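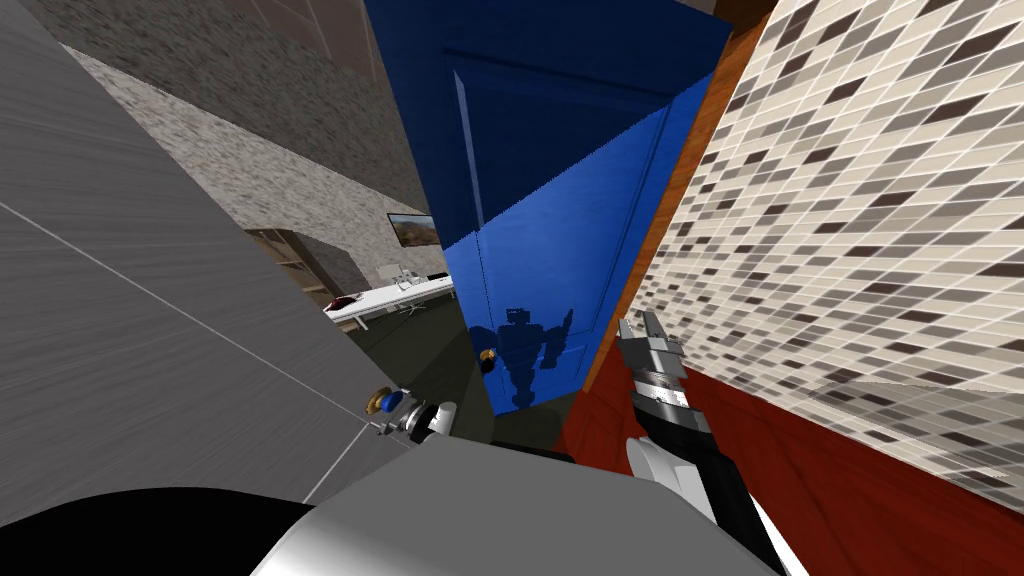

Price changes are spoiling fantasy football, and I say that as someone who has played it for 200 gameweeks and made plenty out of them.

For anyone who doesn't play, the idea is simple. Each footballer has a price, and it goes up when lots of managers buy him and down when they sell. Buy early and your squad is worth more by spring. Wait for the team news and you pay extra for the same player.

The trouble is what this rewards. The best time to make a transfer should be an hour before the deadline, when you know who is fit and who has been dropped. Instead half of my league, the Vellora Cup, make theirs within a day of the last match finishing. They aren't picking a team by then. They are trying to get in before a rise.

I did it myself in March. I brought in a winger on the first night to beat a price change, and he pulled a hamstring in training two days later. I had saved a tiny amount of money and lost a player for 3 matches. Setsuko Yagi, who runs a side called Dikitz and finished well above me, left her transfer until the last morning every single week. She ended the season with the cheapest squad in the top 7 and won by 1650 points to my rather fewer.

You could say that proves prices don't matter, so why complain? But she is unusually patient, and most people aren't. The game nudges them towards the worse decision all season, and newer managers are the ones who suffer. They hold on to a striker who has stopped scoring because selling him means giving up the profit.

My answer would be fixed prices, reset once at the winter break. Popular bargains would stay bargains, I accept that, and more teams would look alike in the autumn. A smaller squad budget would deal with some of it. Limiting each change to one in a month would be a decent halfway house — I could live with that.

Entries for next season open on 27th June. I'll be playing whatever they decide, and this time I'm leaving my transfers until the morning.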